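Search the guide
August, by Yeshi Assefa

4. Setting out the bowl and spatula

1. Spread your dark mat over the tabletop and smooth it as best you can (a few creases are fine!).
2. Set the empty pink bowl in the middle, with plenty of room in front.
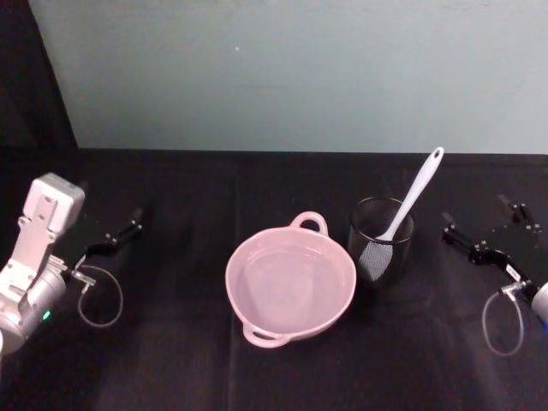

3. Take your time over the spatula, and lower it in gently, narrow hole uppermost, so you don't scratch the inside.

Note: Store the spatula by that hole on any small hook.

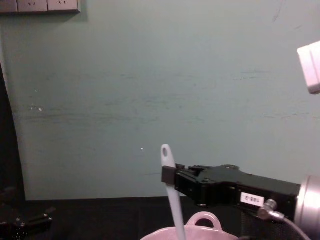
Spatula upright, lower end behind the pink rim.

Caution: Never leave it standing in a pot on the stove.

Contact Gromudel | © Gromudel | Back to top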